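We use cookies to remember your language and to count visits. By continuing to use this site you accept our cookies. Accept – Settings

Questions about the drinks corner at Clameo House

These are the questions we receive most often from tenants and their guests. The answers were written by Benedita Louro and checked by Orathai Paisan. Last changed on Dec 14, 2023.

Who may use the drinks corner?

Everybody who rents a desk or a room in Clameo House, and their guests. You do not need to sign in a guest only for a drink. If you expect more than ten people for a meeting, please write to the front desk one day before, so that we can fill the machines and put out enough cups.

Is it free?

Coffee, tea and water are included in your rent. Juice and the bottles in the small fridge are not included. You can pay for them with your door card and the amount will appear on your next bill. We do not accept coins any more, as the old coin box was often full and the key for it was lost two times.

At what hours is it open?

The corner itself is always open for tenants with a door card. The machines are cleaned early in the morning and again after lunch. During the cleaning you cannot take hot drinks, but the water tap works normally. It does not take long, and there is a second machine on the upper floor, beside the post room.

What coffee do you use?

We buy the beans from Oltska, a small roaster in Ceresham. The normal coffee is a medium roast. The decaffeinated one comes from the same roaster, and it is in the tin with the green lid. Many people have asked us for a darker roast. We tried one in March and received more complaints than thanks, so we went back to the medium.

Why does my coffee taste weak?

Usually it is one of these things:

The small cup was put under the spout, but the button for the large cup was pressed. The machine then gives too much water and a part of it goes over the side.

The beans are nearly finished. The machine gives a warning only when they are completely finished, which is a pity, but we cannot change this setting.

The previous person has chosen the mild strength. The machine remembers the last choice, so please look at the strength before you press start.

How do I put my cup correctly?

Put it in the middle of the drip grate, directly below the spout, and leave it there until the last drops have fallen. Tall travel mugs do not fit on every machine. In this case please use a normal cup first and pour the drink over afterwards. Do not lift out the grate to gain height – the mug will then stand in the waste water.

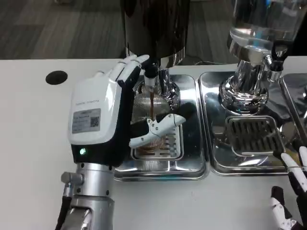 The drip tray is full. What must I do?

Lift the grate, pull the tray slowly towards you with both hands, and empty it in the sink on the left side of the kitchen. Rinse it with warm water, without soap. When you put it back you must hear a click. If you do not hear it, the machine thinks that the tray is missing and will not start.

Which milk do you have?

Whole milk and oat milk are in the fridge under the counter. Soya milk we order when somebody asks for it. Write the date on the carton when you open it, there is a pen on a string. Cartons which have no date are thrown away on the evening before the weekend.

I have an allergy. Is the corner safe for me?

We cannot promise this. The spoons and jugs are shared, and tenants bring cakes and biscuits from home. If you have a strong allergy, we recommend to keep your own cup and spoon in your locker. Shirin Rashti at the front desk can give you a locker on the ground floor if yours is far away.

Can I bring my own machine?

Small kettles are allowed in the private rooms. Coffee machines with a pump are not allowed, also when they are new. The electric lines in the old part of the house are weak, and one machine more can switch off the light for the whole corridor. This happened to room 171 and to all its neighbours.

Where do the coffee grounds go?

Into the brown bucket, never into the sink. Natália Amaral from the garden group takes them for the compost. You are welcome to take some for your own plants – please bring your own bag.

Something is broken. Whom do I call?

The technician is Eduardo Caldeira from the firm Hosseinzadeh. Please do not call him directly. Tell the front desk, say which floor the machine is on, and copy the message from the display if there is one. Normally he comes within 3 working days. Until then we put a paper on the machine, and we ask you to leave the paper where it is.

Subscribe to the house newsletter. Enter your e-mail address. You can unsubscribe at any time.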